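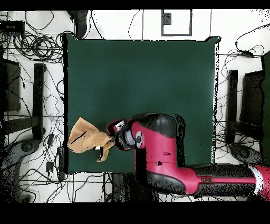

Figure 7. Gripper closed on a paper bag over the green mat, arm extended toward the left side.

Wokano Bench Arm – Build and Set-Up Guide
Section 7: First grasp on soft items

Filed under: Home Automation > Robot Builds > Guides

18 comments | 2 shares

This section covers the first grasp test with a soft, deformable item. It applies to a single arm running the Wokano controller with the Pestonero gripper profile. Complete Section 6 (joint limits and home position) before you start. If the arm does not return to its home position on command, go back to Section 6.

7.1 Before you start

You will need:
- the arm, mounted and homed
- a square work mat
- an empty paper bag, crumpled once by hand and opened out again
- the emergency stop, wired and tested
- the Mishra control software, installed on the workshop computer

CAUTION: Keep hands and loose clothing clear of the mat whenever the drives are on. The elbow joint can swing low over the mat during a reach and leaves little clearance underneath.

7.2 Prepare the floor area

1. Switch off the drives at the power supply.
2. Lay the mat flat within reach of the arm. Slightly wavy edges are acceptable. A raised corner is not.
3. Move all cables off the mat. Cables may lie on the floor beside it, provided that none cross the path of the arm.
4. Place power adapters outside the mat edge and check that each plug is fully seated.
5. Coil any spare cable length and set it down next to the equipment it serves. Do not coil cable around a stand post.
6. Turn the drives on and run the arm to home.

NOTE: In a shared workshop, label both ends of each cable before leaving the bench. Tracing a signal cable through a pile takes longer than this entire section.

7.3 Load the gripper profile

1. Open Mishra and select Tools, then Profiles.
2. Choose Import and browse to the Pestonero profile file.
3. Set Closing Speed to 18. The default is higher and will push a light bag away before the fingers meet.
4. Set Grip Hold to 1000 ms.
5. Save the profile under a new name. The original file is overwritten by software updates.

NOTE: If the Import command is grayed out, the controller is still in run mode. Stop the active program and try again.

7.4 Run the grasp

1. Place the bag on the left part of the mat with a fold facing up.
2. Jog the arm at low speed until the fingers are level with the fold.
3. Check the wrist. On a low approach, the wrist flange must stay clear of the mat at all points.
4. Close the gripper. Watch the fold, not the screen.
5. Wait for the hold time to finish, then raise the arm in small steps.
6. Leave the bag suspended while you check for slip. Creasing at the fingers is normal.
7. Lower the bag to the mat and open the gripper.
8. Repeat the grasp 7 times without changing any settings. Record each result in the build log.

CAUTION: Do not reach in to straighten the bag while the gripper is closed. Lower it, open the gripper and turn off the drives first.

7.5 Troubleshooting

Bag slides out on lifting: grasp more of the fold. Increase Grip Hold only if this does not help.

Bag tears: check the fingertips for burrs. A file and a few strokes are usually enough – clean off the dust afterward.

Arm stops during the reach: a joint limit was hit. Move the mat closer to the base, or return to Section 6 and correct the limit.

Gripper closes but reports no contact: thin paper can fall below the detection threshold. Lower the threshold by 2 and run the grasp again.

When all grasps in 7.4 are logged without a drop, continue to Section 8, Rigid Items.

Page last revised Wednesday, October 26, 2022

We use cookies to remember your settings and count page visits. Accept | Manage preferences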